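Last updated January 7, 2022

# Grutgate: questions we get asked

Grutgate is a study of how well a robot arm can learn to handle clothes from recordings made by people using a hand-held gripper. It is run from the Juhász lab in Grumville. The write-up has been out for a while and the same questions keep arriving, so the answers are collected on this page. If yours is missing, write to Elis Pumphrey at the lab.

## The basics

### What were you trying to find out?

Whether recordings made in ordinary homes are any use for teaching a robot to fold clothes, when no robot was in the home at the time. The usual way is to steer the robot itself by remote control and record that. It works, but it is slow and you need the robot with you. We wanted to know how much is lost if a person does the job with a gripper in their hand and the robot only comes in at the end.

### What is the short answer?

Less is lost than we expected for picking up and straightening, and more than we hoped for the last fold. Details are under "Results".

### Is Grutgate a product?

No. It is the name of the study and of the set of recordings that came out of it. Miltura is the name of the software we use to turn the recordings into something a robot arm can be trained on. People mix the two up a lot, including us in the first version of the write-up.

### Who took part?

People in and near Grumville who answered a notice and were willing to do some laundry for us. They used their own clothes in their own rooms. We recorded in 30 homes.

## How the recordings are made

### What does a person do in a session?

They hold the gripper, squeeze to close the fingers, and do the job they would normally do with their hand. A session is made up of short tasks: pick this up, turn it the right way round, fold it, put it on the pile. We don't tell people how to fold. If they fold jeans in half and then in three, fine. If they roll them, that is fine too, and it goes into the set marked as rolled.

### One gripper or two?

Both have been tried. Most tasks were done with one gripper and the person's free hand kept out of the way. Some were done with a second person helping, where the helper uses bare hands. Those are kept apart in the set, and the results on this page don't use them unless it says so.

### Where is the camera?

On the gripper, looking forward past the fingers. It sees the fingers, whatever is between them, and a good deal of the room. We don't use a fixed camera on a stand. We had one in the pilot and dropped it in February, partly for the extra set-up time and partly because it was no help in training.

### Why is the view so wide?

With a narrow view, the picture fills up with cloth as soon as you get close, and the software loses track of where the gripper is. With a wide view there is nearly always something else to hold on to, such as the leg of a chair or the corner of a window. The price is that straight things look curved near the edges. Miltura corrects for this when it works out the position of the gripper, but we train on the pictures as they come.

### Doesn't the view tilt when people turn their wrist?

Yes, often by a lot. We leave it in. A robot arm turns its wrist as well, and when we levelled the pictures in an early test the trained arm got worse at approaching cloth from the side.

### Why so much denim?

Of the five kinds of garment in the set, jeans gave us the most useful failures. Denim is stiff enough to hold a crease where you don't want one and heavy enough to pull out of a weak grip. The seams are thick, so a grip that is good on a single layer may be poor a short way along. It is also dark, and dark cloth folded over dark cloth is hard to read.

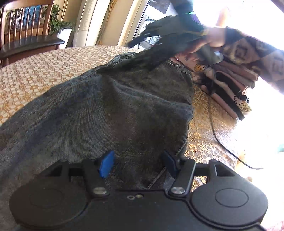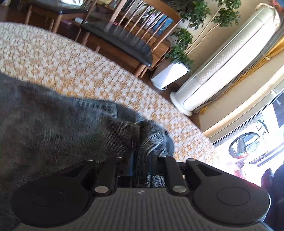 Both views are from the camera on a hand-held gripper, with the fingers at work on denim.

### How do you decide what counts as one attempt?

An attempt starts when the fingers first close on the garment and ends when they let go and the garment is left alone for two seconds. If somebody lets go and grabs again before that, it is the same attempt. We argued over this more than it deserves. The rule has one known fault: a person who pauses to think half-way through a fold gets counted as having finished. We went through those by hand, and anyone using the raw recordings will need to do the same or use our corrected list.

### What is thrown away?

Recordings where the position of the gripper was lost for too long, and recordings where the camera was covered by cloth for most of the attempt. Clumsy attempts are kept. So are slow ones. We don't throw away an attempt for going badly, provided we can tell where the gripper was.

### How bad does the lighting have to be before you stop?

We have never stopped for lighting. Bright windows are the main trouble: the camera adjusts to the window and the cloth goes dark, or the other way about. Position tracking copes. Training copes less well, and there is a note on it further down.

## Results

### What did you test?

We trained an arm on the recordings and gave it single garments on a flat surface in the lab. It had not seen the garments or the surface before. For each kind of garment it made 30 attempts, and each attempt was judged at the same stages: a firm first grip, garment spread out, first fold, last fold.

### Which stages went well?

The first grip and the spreading. The arm learned something we had not planned for, which is to close on a hem or a waistband when it can find one and to leave the middle of the garment alone. Most of the people in the recordings do this without thinking. When we trained only on recordings where the first grip was in the middle, the arm dropped the garment far more often.

### Which went badly?

The last fold, for everything except towels. By that point the garment is thick and small, and the arm tends to push it along the surface when it should be getting a finger underneath. People get round this with a small flick or by pinching and lifting slightly before they move. You can see that in the recordings if you slow them down. Our way of training seems to smooth it out.

Jeans had their own fault. The arm would sometimes grip both legs when it was meant to take one, then carry on as if nothing had happened.

### Did more homes help, or just more recordings?

More homes. We trained once on many recordings from three homes and once on the same amount spread over all of them. The second did better at every stage, and the gap was widest for the first grip. More recordings from the same rooms made little difference after a point.

This is the result we would most like somebody else to check. We only tried one arm, and the homes are all in one area.

### Did bright windows spoil anything?

A little. The test surface in the lab is evenly lit, so the arm never had to deal with strong light from one side. When we put a lamp at one end of the table, the first grip held up and the later stages slipped. We can't say how much of that was the light and how much was the shadow of the arm itself.

### Is it better than steering the robot by remote control?

We don't know. We compared the time it takes to collect recordings, and the hand-held way is quicker. We did not train a second arm on remote-control recordings of the same tasks, so there is no fair comparison of how well the arm does afterwards. Some people have quoted us as saying it is better. The write-up does not say that.

## Using the recordings

### Can I have them?

Yes, for research. There is a form, and it asks what you plan to do and where the files will be kept. Allow some time for a reply. The corrected list of attempts is sent along with the files.

### What about people's privacy?

Everyone who took part agreed to the recordings being shared with other researchers, and could ask for any part to be removed afterwards. Two people have done so, and the parts they named are gone from the set. If you have an older copy you will have been sent a note with the file names – please delete them. Sound was never recorded.

### Can I use a gripper of my own with your recordings?

You can train on them with any two-finger gripper, but expect trouble if your fingers are much wider or open much less than ours. Ours have small soft pads at the tips. On a harder fingertip the arm will close with the right movement and the cloth will slide. Changing the pads fixed more of this than changing anything in the software.

### Do I need Miltura?

Not for the recordings themselves, which are ordinary video with a file of positions beside each one. You need it if you want to rebuild the positions from scratch or add recordings of your own. It runs slowly on long sessions, so cut them into tasks first.

### Are you recording any more?

Yes, mostly bedding and anything with buttons. Fitted sheets are going about as well as you would think. If you live near Grumville and would like to take part, Elis Pumphrey keeps the list. You don't have to be good at folding, and please don't tidy the room first.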